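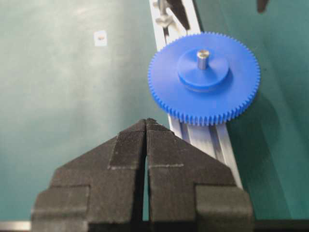 Figure 4. View from the wrist camera, with the fingertips close to the lower rim of the blue gear.

4.3 Grasp loss during gear removal

The most frequent fault in the Firell trials was the loss of the gear shortly after the fingers closed. Of 3,130 removal attempts logged at the Munport site, 114 ended in a dropped gear. In 19 of these the arm went on to the placing step with nothing in its grip, and the controller reported a normal cycle. The second group is treated here as a safety matter, as the arm moved at full travel speed toward a station where an operator could be reaching in.

Review of the logs by Tapsell and Harawira traced most of the drops to the height at which the fingers closed. The gear is a flat disk with a raised hub and a short metal shaft at its center, and the planner was meant to grasp it by the hub. Where the estimated height was too low, the fingers closed against the toothed rim (Figure 4 shows the fingers near this part of the gear). The teeth are fine and gave the ribbed finger surface little to hold. A light pull was enough to tip the gear out of the grip.

The height error itself grew over the course of a shift. It was small after each calibration and largest in the last hour before the next one. A loose screw in the wrist camera mount was found during the inspection of Tuesday, November 29, 2022, and tightening it removed most of the drift. Drops continued at a lower rate, and we have no full account of the remainder.

The false reports had a separate cause. The controller judged a grasp by motor current alone, and friction between the two fingertips, which nearly touch when closed, produced a reading within the accepted range. The check now also requires a minimum finger opening. If either test fails, the arm stops in place and waits for an operator to clear the fault by hand. The Lambrechts cell received the same change in March.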